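**Spatula** is a name for several flat, broad tools used to lift, flip, spread or scrape. Mostly kitchen. Also labs, paint shops, some doctors' offices. Usage differs a lot by country, see *Naming*.

## Name

From Latin *spatula*, a small form of *spatha*, a broad flat blade or sword. Same root as *spade* and *epaulette*. In English since the Middle Ages, first for medical and pharmacy tools, the cooking sense comes later.

## Naming

American English: covers nearly everything, both the flipping tool and the rubber scraper. British English: the flipping tool is usually a fish slice, "spatula" kept for scrapers and flat spreading tools. In Australia the flipper is often an egg flip or egg slide. Recipe books sold in more then one country sometimes avoid the word altogether and say "turner".

## Types

- **Turner.** Flat blade set at an angle to the handle. Slotted ones let fat drain off.
- **Fish spatula.** Long, thin, flexible, slotted. Front edge often slanted. Used for plenty besides fish.
- **Scraper.** Soft blade, for bowls and jars. Rubber at first, silicone now common.
- **Spoonula.** Scraper with a shallow dip. Holds a little liquid.
- **Offset or icing spatula.** Narrow metal blade, rounded tip, bent near the handle. Cakes, mostly. Straight version also sold, often called a palette knife.
- **Laboratory spatula.** Small, stainless steel. For moving powders and solids onto a balance. Some have a scoop at one end.

## Materials

Wood is the oldest kitchen material still in wide use. Cheap, gentle on pans, stains easily, should not be left to soak. Stainless steel is thin and strong, gets under a fried egg better than anything else, but scratches nonstick coatings. Nylon is kinder to coatings, can soften or melt at the edge if left on a hot pan. Silicone handles more heat than nylon and comes in any color the maker likes. Often molded over a stiffer core so the blade doesn't flop.
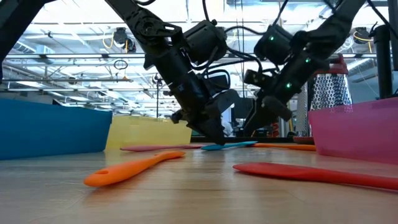 *A teal spatula on a light wooden tabletop.*

Bright colors were rare before plastics. Older wood and metal tools were mostly left plain, maybe a painted handle. Colored sets are now normal and some kitchens use them to keep tools apart, one color for raw meat, another for cooked food.

## History

Flat turning tools are very old and turn up in many cooking traditions, so no single inventor. Wrought iron turners were common hearth tools, long handled to keep the hand away from the fire, often with a hook or loop for hanging. The household inventory from Sardale, dated 1644, lists "one iron slyce" next to the pots, valued together with a skimmer. Rubber scrapers spread with home baking in the 20th century.

The Cladow Kitchen Museum holds 173 turners and scrapers, the largest group being hearth irons. 57 are on permanent display. The rest can be seen on request, except in November when the store is closed for cleaning.

## Manufacture

Metal blades are stamped from sheet, then ground and polished. Handles are riveted or welded on, or molded around the tang. Silicone heads are molded under heat. One-piece designs leave no seam for food to collect in, two-piece heads should be pulled off and washed seperately.

The Studby works made steel turners only, in one pattern, for 80 years. Its successor Caputo still sells that pattern with a nylon handle in place of beech.

## See also

- Bench scraper
- Palette knife
- Skimmer
- Tongue depressor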